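In Defense of the Cubbyhole

My mother had a rolltop desk with eleven little slots across the back, and as a kid I was sure every one of them had an official job. Stamps in this one, rubber bands in that one, the bill from the oil company standing up on its edge until it got paid. When she sold the thing I was in college and didn't care at all. I care now! I care a lot, and I've spent most of this winter boring my friends about it, so you can have a turn.

My complaint is with the big flat desk. You know the one. It's a slab, it has four legs, and it's in every furniture catalog and every photo of somebody's lovely home office with the one plant. Stusby sells it in six colors. Parisi sells a version that goes up and down. For years I worked at one of these, and for years I'd sit down at 8:30 in the morning and spend ten minutes making a space the size of a place mat in which to do my job.

People will tell you the answer is to own less. I've read those books (I own those books, they were on the desk). I got rid of a good deal of stuff and felt light and virtuous for about 3 weeks, and then the mail came, and my reading glasses, and the other reading glasses, and a form from the dentist, and there we were again. A flat surface is an invitation. If you leave a big one in your house, your life is going to come in and sit on it.

What I wanted was a desk with a back. A hutch, if you want the proper word, although I had to look up whether it was the same word as the one for rabbits (it is). Some shelves or holes at arm's length, where a thing can be put away and still be right there in front of your nose.
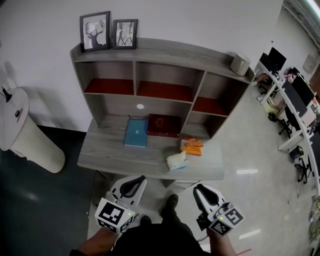
Deer on top, books below, tissues within reach.

Now, my friend Tullio Martinelli thinks this is nonsense, and he and I have had it out more than once. Tullio works at a table from Cinix that's the size of a door, and he says a hutch is a wall you build in front of your own face. He wants to look up and see the room. He also says that cubbies are where paper goes to die, and he's got me there, a little. I once found a warranty card in the back of a drawer for a toaster I'd thrown out years before. But a drawer has a front on it. You close it and it's gone from your mind. An open cubby just sits there looking at you with the warranty card in its mouth, and sooner or later you deal with it.

That's really my whole argument, I suppose. There are things you need in front of you, and there are things you need out of the way, and then there's this huge middle group that I think makes up most of a normal life. The library book. The charger. The letter you want to answer properly when you've got a minute. Drawers are bad for the middle group and so are flat desks. Slots are perfect for it.

The top matters too. I feel strongly about the top of a hutch! It's the only spot at a desk where you can put something purely because you like it and know that it won't be under a pile by lunchtime. A picture, a little lamp, a bowl your niece made. I have a print of a heron up there, and a clock that runs slow. I look at the heron maybe forty times a day, usually when I'm trying to think of a word, and I'm convinced it helps. Tullio has nothing on his table that he likes. He has a monitor and a mug. I've told him so.

The Price of a Few Holes

Where I do lose my temper is over the cost. You'd think that a few boards nailed into a grid would be a modest thing to ask for. I went into the Tisent showroom downtown in January, all hopeful, with my measurements on the back of an envelope, and the desk with the hutch was $1151. The same desk without it was less than half that. I asked the young man whether the cubbies were lined with something special and he laughed politely, and then he tried to show me a slab.

And there's a fancier one, made to order, that runs to $3000, with a hidden compartment. I'd love a hidden compartment. I have nothing whatsoever to hide in it, but I'd love one.

I ended up buying mine secondhand from a retired piano teacher two towns over, for $96, and I had to take the hutch off the base to get it up the stairs. It's got a ring on it from somebody's cup and one of the shelves slopes. I put my pens on that shelf and they roll to the left, so I always know which end to reach for. 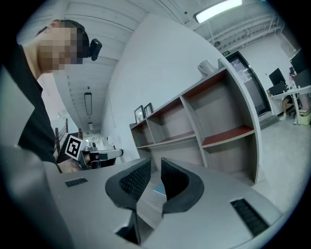
What Goes Where, and Why You Shouldn't Ask Me

Since I got it, people have asked about my system, and I want to be clear that I don't have one. I tried labels and they lasted until the first time I was in a hurry. What happened instead was that the desk sorted itself out over a month or so. The envelopes drifted to the top right because that's where my hand goes when I'm finished with something. Scissors went low. The checkbook moved around for a while like a cat choosing a chair, and then settled behind the tape.

I do think you have to leave one hole empty. My mother always did, and I used to think it was because she'd run out of things. These days I guard mine pretty fiercely. Whatever comes in the door that I haven't got a name for can spend the night in there, and I'll look at it in the morning with coffee.

Tullio came by last month to borrow a ladder and stood looking at the whole arrangement with his arms folded. He said it looked like a post office. Then he asked if he could leave his keys somewhere while he went out to the garage, and he put them in the empty slot without even looking for it. I didn't say a word. He forgot them there, too, and had to drive back.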